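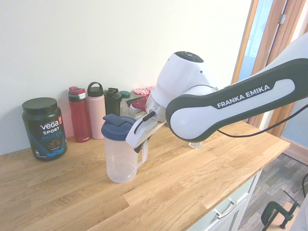

The pitcher, the bottles, and the end of the counter

Saturday, coffee going, 50 minutes before I have to be out the door. So quick one.

Been meaning to write about the counter for weeks. It's the butcher-block stretch in the kitchen and it collects everything. I oiled it in July and then promptly covered it up again. Typical.

The pitcher first. Clear plastic, blue lid with the little flip tab. I love this thing. I had a heavy glass one before, from Isel, very pretty, and I hated lifting it full. This one weighs nothing, fits in the fridge door, goes under the tap without a fight. Iced tea in summer, plain water the rest of the year. The lid ring gets gunky if you skip it, so pop it off and use an old toothbrush. Two minutes. I skip it too often.

Then the bottles. I had a rule, one bottle per person per day, everything else in the cupboard. Lasted maybe a week. They all drift back out to the wall by the jars and honestly I've stopped fighting it, they're easier to grab there in the morning. Lids on, standing up, thats the only rule left.

Jars stay out for good. The gingham lids make me happy, and I use what I can see. Anything that goes in the high cupboard is gone forever. I found a bag of lentils up there from the old apartment!! Cereal-type stuff goes in the canister with the latch, because the bags never close right no matter how many clips I buy. 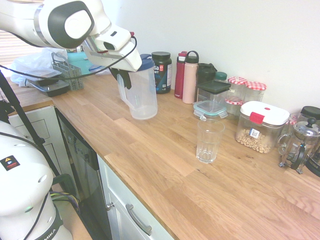 Back wall lineup, French press down at the far end where it lives.

What still bugs me: the window end. Plastic bag, food containers stacked up, the cutlery basket. All of it needs a home. I measured for a shelf from Handier, 184 for the long one, and then stood there with the tape measure wondering if I'd just fill that up too. Probably yes. The Feng baskets are cheaper but too deep for the drawer, I checked, twice.

Also the containers. Need to do the thing where you match every lid to a bottom and toss the orphans. I did it at the last place and ended up with half a bag of lids that fit nothing. Where do the bottoms go.

Oh and somebody asked in the comments on the Rirnska post about keeping butcher block from going gray near the sink. Wipe it up right away, oil it when it looks dull, dont leave a damp cloth sitting on it. I've done all the wrong ones. A light sand fixed most of it.

Ok shoes, keys. Lids tomorow, if I get to it.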